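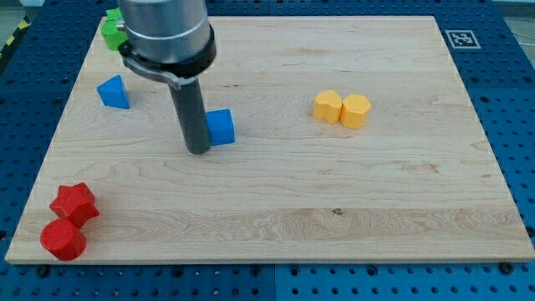 How to check a language-conditioned pushing result before you believe it

Papers on tabletop pushing tend to report one success rate. You give the arm a sentence, such as "move the blue cube next to the yellow heart," it pushes blocks with a rod, and somebody scores the outcome. We spent most of October trying to reproduce the Jolleo policy on our bench in Poltville, and the single number told us very little. The steps we use now are below. They take longer than the standard test and usually give a lower score.

You need a working arm, a trained checkpoint, a block set in a few colors and shapes, and a log of every tool position. We store ours in Pledex, but a folder of text files will do.

Step 1. Fix the starting layouts first

Write the layouts down before you run anything. If the operator places blocks by hand between trials, the layouts drift toward easy ones. Ours did, and we were trying to be careful. We use 40 layouts drawn by a script, and we throw out only those where blocks would overlap or hang off the board.

Step 2. Run it with no instruction

Feed the policy an empty string and score the result against the command you would have given. Many commands are half satisfied at the start. If two yellow blocks are already touching, "put the yellow blocks together" is a free point. Drop any command the empty string can pass. We started with 197 commands and were sorry to see how many went.

Step 3. Swap the words

Keep the layout and change one word at a time. Color first, then shape. With one cube on the board, and that cube blue, a policy can ignore either "blue" or "cube" and still look smart. Pick layouts with two blocks of the same color and ask for each by shape. A model that reads only color will go for whichever is closer to the tool.

This is where the Lebrun baseline fell apart for us. It followed color well enough and treated shape as decoration. The overall score had hidden that completely.

Step 4. Vary where the tool starts

Begin each trial from one of nine tool positions spread over the board. If the rod always starts close to the target, you are testing a short shove. Log the start position with the trial so you can sort by distance later.

Step 5. Score from final positions

Set a distance threshold in advance and let a script apply it. People are generous judges at the end of a long day – I am one of them. Keep the raw positions too, so a reader who dislikes your threshold can pick another.

Step 6. Report the pieces

Give the score for each command type, the empty-string score beside it, and the number of trials behind each. We logged 2544 trials in all, and some cells in our table are still too thin to support a claim. We marked them as such.

A policy may pass all of this and still fail on a different board or under different lights. I would not use the word "understands" on the strength of these tests. I would say it picked the right block more often than the baseline did, on our bench, with our blocks.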